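Gonileo Kitchen Table Notes
README, version 2
April 18, 2018

What is in this folder

Gonileo is a small collection of notes about clearing and setting a kitchen table between meals. It covers the food scraps, the fruit, the dishes, the jars and the cloth under them. I started it because the lists I could find were all made in very clean kitchens, with one cup and one spoon on a grey bench. The tables I know have many things on them at the same time, and somebody has to decide where each one goes.

The folder has 80 notes in plain text. Of these, 40 are about food and peelings, and the others are about dishes, cloths and small appliances. Every note is short, usually one paragraph. English is not my first language, so please tell me if a word is wrong or if it is not the word used in your part of the country.

Files

notes/food — fruit, vegetables, peel, skins, crumbs
notes/dishes — plates, bowls, pots and their lids
notes/cloths — tablecloths, tea towels, covers
words.txt — the list of names I use for things
changes.txt — what was changed and when

How a note is written

The first line is the name of the thing, taken from words.txt. The second line says where the thing is found, for example "table" or "shelf". After this comes the free text. I do not write the weight or the price. Colour is written only when it helps to find the thing, and on a flowered cloth it helps very much. A piece of orange peel is easy to see on a plain bench, but between printed roses and leaves the eye can pass over it two times.
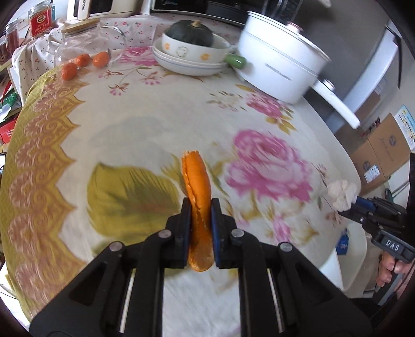 Peel has its own name in words.txt and is not put together with the fruit. A whole tangerine goes back to the bowl or stays on the table for later, and a strip of peel goes to the compost, so the two need separate notes. The inside of the peel is pale and the outside is orange, and I accept both "peel" and "rind" in the free text. The first line must always say "peel".

A vegetable kept in a bowl is written as two things, first the vegetable and then the bowl. The same is true for a bowl standing on plates. In the first version I had one name for the complete stack, and it was a mistake — people did not know if they should carry all of it or only the top part. An electric pot and its lid are also two things, even when the lid is on.

For white crumpled things please use "unknown, white" if you cannot decide. This is better than a guess.

Known problems

The cloths part is thin. It has few words for borders and printed patterns, and "floral" is used for everything. Jars are written by their lid in some notes and by their contents in others. I am correcting this slowly.

The Drurkitz list, from which I borrowed some dish names, says "saucepan" for any pot with a long handle. I did not follow this for electric pots. If you join the two lists, check these lines by hand.

Using the notes

You can copy, print and change the notes at home or in a class. Please keep the name Gonileo and the version number at the top. Corrections can be added at the end of changes.txt, one line for each, with the name of the note first.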